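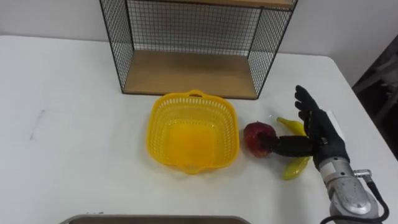 The hand at the apple, with the yellow basket to the left and the mesh shelf behind.

Vestville students put humanoid through fruit-handling task

VESTVILLE, 01/04/2025 - Students in the robotics course at Vestville Technical College are preparing a humanoid robot for the manipulation event of the Trinton Student Challenge, to be held in May. The task is limited to a tabletop. The robot must pick up model fruit, place it in a basket and return to its start position without moving the shelf rack at the back of the table.

The course has 16 students, divided into groups for arm motion, grasping, vision and logging. Instructor Verna Dvorak said the split follows the structure of the software, which passes a target position from the vision module to the arm planner and then hands control to the grasp routine for the last part of the approach.

Most of the work this term has gone into that last part. The apple model is round and light and tends to roll when one finger makes contact before the others. The banana presents a different problem, as its grasp angle depends on which way the curve faces. 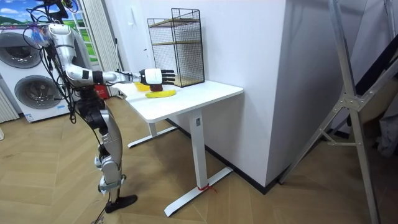 Amrit Fortin, a second-year student in the grasping group, said the current routine lowers the palm over the object, closes the fingers at reduced speed and stops when motor current passes a set limit. An earlier version closed at one fixed speed for every object. "It was fine on the banana and bad on the apple," Fortin said. "We now keep a separate closing profile for each."

The logging group has recorded 692 grasp attempts since the start of the term. Each entry holds the object type, the starting position, joint angles at contact and the result. The group plans to reach 3000 entries before the event, with part of the set held back for testing.

Under the Trinton rules, a run lasts 600 seconds. Teams score for each item placed in the basket and lose points for contact with the shelf rack or for any item that leaves the table. An operator may stop the robot at any time, but a stopped run cannot be resumed.

Liam Blackburn, who leads the arm motion group, said clearance at the rack remains the main limit on speed. The planner treats the rack as a solid box, including the open front, and rejects any path that enters it. A finer model of the rack is being tested in simulation.

Planning and control run on Clokholm, a software package maintained by the college and used in its two previous entries. The team will submit its final configuration to the organizers one week before the event.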